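4.2 Squad harmony after a failed transfer

The second group of interviews concerned clubs where a senior signing had been pursued publicly and then abandoned. We spoke to players at three semi-professional football clubs, referred to here as Finidus, Lacson and Ballarex. Each had a first-team member who knew he had been offered to another club as part of the deal.

Players were asked to rate their trust in the coaching staff and in club management separately, on a scale of one to 8. Trust in coaches held steady through November. Trust in management fell at all three clubs and had not recovered by the final round of interviews. At Lacson the decline was sharpest among players who had been at the club longest, a group we had expected to be the most forgiving.

Pattinasarany's earlier work treats this kind of resentment as a matter of playing time. Our interviews give that view only partial support. Several players who kept their starting positions still described the episode as an insult, and two used the word "currency" for how they had been treated. Others were more concerned with what they saw as a lack of candour – they had learned of the offer from supporters or the local paper.

Home and travel arrangements came up more often than wages. Players with children in school, or with a partner employed nearby, spoke at length about the weeks in which they could not plan. One defender had put off renewing his lease and was still paying month to month when the season ended.

Match results were not a reliable guide to mood. Ballarex won most of its fixtures in the period and recorded the lowest management scores of the three. Home crowds there, which averaged 3,000, favoured the failed signing strongly, and players said this made it harder to raise the matter in the dressing room.
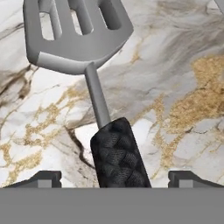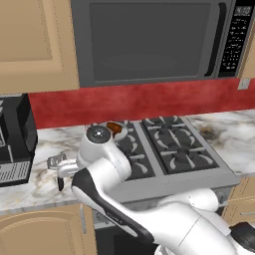 Figure 3. Rendered kitchen views: slotted spatula (first); microwave above a gas stovetop (second).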